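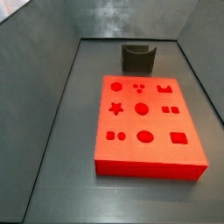

Page last changed: Saturday, July 13, 2024

Notes on the Lending of Toys in Small Towns

The toy library at Clanura opened its doors to members in a former shoe shop on the market street, and I have been a member for most of the years since. I was asked by several readers to set out how such a library is run, following my earlier post on the closing of the mobile book service. What follows is a personal account and does not represent the views of the library or of the town council.

A toy library lends toys as a public library lends books. A family pays a yearly fee, chooses what it would like, and brings it back at the end of the loan. At Clanura the loan period is two weeks and may be renewed once, provided that no other family has asked for the item. The collection stood at 307 toys at the last annual meeting. Puzzles and sorting toys are borrowed most often by families with children under three. Ride-on toys are in demand throughout the summer and are hardly touched in winter, when they take up a great deal of the back room.

The library was founded by Bronisława Krawczyk, a retired nursery teacher, who had seen the same arrangement in another town and wished to bring it here. The council made an opening grant of £2000, which paid for shelving, a second-hand till and the first purchases. Membership fees have met the running costs since the second year. Mrs Krawczyk gave up the day-to-day work some time ago but continues to advise on purchases, and her opinion is generally followed.

Her view on purchases is a firm one. A toy for lending should have few parts, and it should be possible to tell at a glance whether any of them is missing. Board games fail this test, and the library stopped buying them after the first winter. Train sets fail it badly. A separate cupboard is kept for sets that have lost a piece, and members may borrow from it free of charge. My own children preferred this cupboard to the main shelves for several years, and a farm with no farmer spent the better part of one summer in our kitchen.

Cleaning is the largest part of the work. Hard toys are washed in warm soapy water on return, rinsed, and left on racks until the following morning. Soft toys were lent at first, but this was ended following complaints about the time they took to dry. Toys with batteries are wiped with a cloth and tested at the counter while the borrower is present. I would urge any new library to adopt this last rule from the beginning. Disputes over whether a toy was working when it left the building are unpleasant for all concerned, and they were frequent before the rule was brought in.

There is also the matter of charges for loss and damage. Clanura makes no charge for ordinary wear. For a lost toy the member pays half the price of a new one, whatever the age of the item. The neighbouring library at Plernico takes a deposit of £39 when a family joins and returns it when they leave. Both methods have their supporters. I have come to prefer ours, as a deposit of that size is a real difficulty for some of the families who have most to gain from joining. Plernico's members have answered that their losses are lower, and I have no reason to doubt it.

Opening hours remain a weakness. The library is open on two mornings and one late afternoon each week, and parents who work full days have found it hard to attend. A proposal to open at the weekend was put to the last meeting and was supported in principle, but the present staff could not cover the hours. It will be raised again in the autumn. Members who are able to give a morning each month are asked to leave their names at the counter.

I am sometimes asked whether children mind giving the toys back. In my experience the very young do mind, for a day or so, and those of four and over quickly grow used to it — mine would have the bag packed by the door before I had looked at the date. One item, a wooden crane, was borrowed by our household so many times that the library offered to sell it to us when it was retired from the shelves. We accepted. It is now with my sister's children.

Readers who wish to start a library of their own may write to me through the contact page. I can supply a copy of the Clanura membership form and the washing rota, both of which may be freely altered for local use.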